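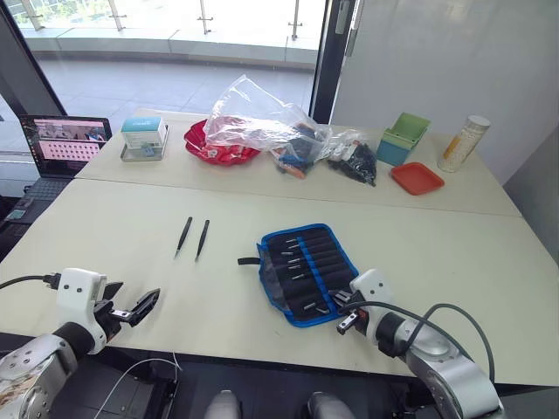 tool roll open, tweezers out. sorting day

ok thread. I have put off the small parts table for way too long and I'm doing it today, posting as I go so I don't quit halfway

the roll first. blue border, black inside, elastic slots, bits in two columns. I love this thing. everything I own that's smaller than a pencil should live in a roll

strap goes off to the left when it's open, which I always forget, and then I put something down on it and try to close the roll and drag half the table along

two tweezers, both black. people ask why two. one gets put down somewhere and then you have one

(the other answer is one for holding and one for picking but mostly it's the first answer)

so the far table is where the mess is. box on the clear tray, red bowl, the big crumply plastic bag, bag of colorful bits, bag of black bits. near table is for working. seam in the middle is the border and I'm trying very hard to respect it

about that seam. if you push two tables together PLEASE don't sort across the join. lost a spring down ours in February, and I still think about that spring

rule for today: one bag open at a time. last time I had three going at once and ended up with a fourth pile called "hm"

the hm pile is still in a drawer btw

starting with the bag of black parts since it's the one I like least. black parts, black bag of tricks, every single one looks like the one next to it. going to do this on a sheet of white paper

ok white paper helps SO much. wish I'd done that years ago

how I'm splitting them, in case anybody wants it:
by shape first
then by size
then if there's a hole in it or not
anything broken goes straight in the trash, no second look

I am bad at the last one

Ruben Smits replied asking if I count them. no. I counted once, a whole tub of mixed stuff, got 3,307 and it did nothing for me. I still couldn't find a washer. now I go by whether the bag closes

coffee. back in a few

back. cat-free zone, door shut, I learned that one too

someone else wants to know where the roll is from. mine's a Honero, had it a long while, no idea if they still make this size. any roll with elastic would do you fine. check the elastic is stitched between every slot and not just at the ends — the cheap one I had before let go all down one side and the bits just slid around together in the bottom

also roll it from the strapless end. otherwise the strap ends up in the middle and you get to start over

the crumpled bag. I keep them for the big stuff, then they sprawl over everything and half cover the bowl so I can't see what I put in the bowl. which is the entire point of a bowl

the bowl by the way is the best thing on either table. shallow, scalloped rim, red so I can spot it. a shallow one lets you push things around with a fingertip. deep bowls are where screws go to hide

tried ice cube trays before. fine till you tip one. tried egg cartons. little parts get down in the fuzz of the cardboard and you're picking them out wiht tweezers, swearing

black bag is halfway. two piles are really the same pile, merging them

merged. felt great

question about labels: I write on the bag itself, marker, big letters, before anything goes in it. filled bags are lumpy and you can't write on lumpy. date too? I used to, never once looked at it

things I label badly: "misc", "misc 2", "good screws"

what's in good screws. no clue. good ones I hope

Drirno does those flat zip bags in packs of 50 and that's about the right number for one table's worth of junk. I bought the 1,000 pack one year. don't. I have bags for the bags

black parts done!! closed, labeled, pushed back over the seam. one ugly bag turned into a few boring ones. boring is what I wanted

now the colorful ones. orange, blue, some dark stuff. this should be the easy one, you'd think, sort by color, done. but you never go looking for a thing because it's orange. you go looking because it's the long one with the notch. so shape first again, sorry to the rainbow people

I'll allow color inside a bag. small treat

tweezer tip while I'm at it. rest them side by side, tips the same way, same spot every time. sounds fussy but your hand finds them without looking. mine go down in front of me with the roll on the right

and don't squeeze so hard. if the part pings across the room you were squeezing too hard. ask me how I know

(under the radiator. that's how I know)

bits: before the roll gets closed tonight I'm going along each column and reading the sizes. somebody in this house puts them back wherever there's a gap. somebody might be me

if a slot's empty I stick a scrap of tape on it so I know what to look for. works ok. tape gets linty

the teal and white box on the tray I'm leaving for tomorrow. one thing per day on that tray, thats the deal

colorful bag is taking longer than the black one. did not see that coming. there's a lot of stuff in here that's nearly the same length

lining them up against the table edge to compare. quicker than a ruler

last handful. back hurts. if your table is low put a box under the tray, or sit, I should have sat

done with both bags. crumpled bag folded up and under the bowl. wiping the near table down and then dinner

will post the drawer tomorrow. yes, including the hm pile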